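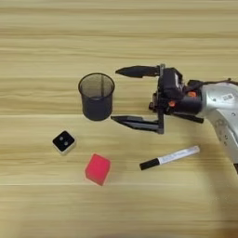
Quarterly Progress Report, Melora Tabletop Handling Project
Prepared for the Pluveo grants office, 26 Aug 2021

Dear friends at Pluveo,

Thank you for your patience with this one. I had hoped to write mostly about the pen cup task, and I will get to it, but I'd like to start with the gripper fault because it cost us a good part of the quarter and you ought to hear it from me first.

The fault showed up during a routine run with the markers. The arm was partway through a lift when the fingers opened without a command and the marker dropped onto the table. We put it down to a bad grasp and carried on, which I regret. By the end of that week we had logged 13 unplanned releases, and three of them came while someone was leaning in to reset the blocks. There were no injuries, I'm very glad to say, but we stopped all work that same afternoon. 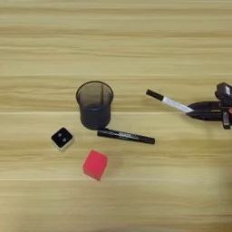

Omprakash Maurya

Finding the cause took longer than I would like to admit. Our friends at Bullberg lent us a spare controller, and the fault followed us onto that one too, so we went back to the wiring. A connector at the wrist was losing contact in certain poses — mostly when the arm reached low over the table — and the gripper went to its default state, fully open, each time the signal dropped.

We have replaced the connector and changed the default so the fingers hold their position on a lost signal. The arm now stops as well, and stays stopped until a person clears it. Since the repair we have finished 38 marker lifts with no unplanned release. I would still like to see many more before anyone calls it closed.

The cup placement trials will move to January, with no change to the budget.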